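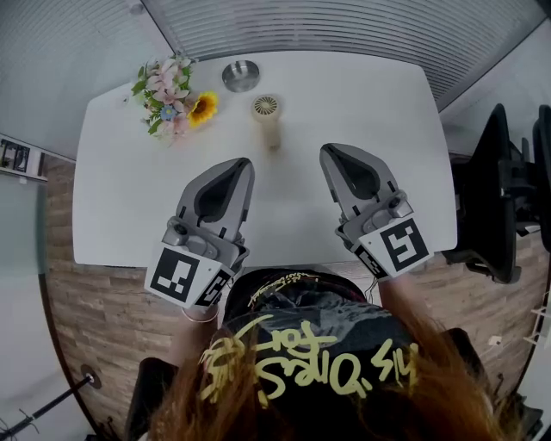
I've lived under the approach to Laitinen airfield for long enough to get asked the same things over and over, usually at the school gate, so I've put my answers on one page. I'm no expert, I just go to the meetings and read the paperwork when it comes out. If you want to talk to me in person I'm at the drop-in most months, sat at a white table with rounded corners, and there's usually someone in a black cap with yellow graffiti-style lettering on it, long reddish-brown hair down both sides, who's much easier to spot than I am!

Is the airfield closing or not?

Not at the moment. Plluro is what some people keep calling the owners, but it's Plulluro, with an extra "lu", and they bought the lease from Grokora. Their plan keeps the main runway and gives up the grass strip on the Kidville side. That strip is where the 500 houses would go if the council says yes.

So are you for it or against it?

For the runway, against the houses. I know some neighbours think that's having my cake and eating it. My view is that once you build that close to a working runway, the new residents will (quite reasonably) start complaining about noise, and then we're back to arguing about closure again.

Would there be night flights?

The application asks for none between 11pm and 6am, apart from air ambulance and emergencies. I'd like that written in as a proper condition – a promise in a glossy leaflet doesn't count for much with me.

How many jobs are we talking about?

Plulluro says 210, most of them in aircraft maintenance and the rest in freight and the café. I asked how many of those would be full time and was told they'd get back to me. That was in March and I'm still waiting, so if anyone from the company is reading this, hello.

How long is the runway? Could big jets use it?

No. People love to tell me we'll have jumbos over the church. It's 804 metres of tarmac, fine for light aircraft and some small turboprops, and there's no extension in the plans. I've looked at every drawing.

What happens to the flying club?

They stay, but they lose their old hangar and move next to the fuel store. Trinidad Aquino, who runs the club, told me the members would put up with the move if the rent is fixed for 20 years. The owners haven't agreed a figure yet.

Can I still comment if I missed the deadline?

Yes, do. Late letters normally get read up until the report is written. Put the planning reference at the top, say which road you live on, and stick to things like traffic, noise and drainage. House prices get ignored, I'm afraid.

Do I have to live in Kidville to have a say?

Not at all. Anyone can write in, and I'd love to hear from people in the villages off the bypass – you'll get the lorries whichever way this goes.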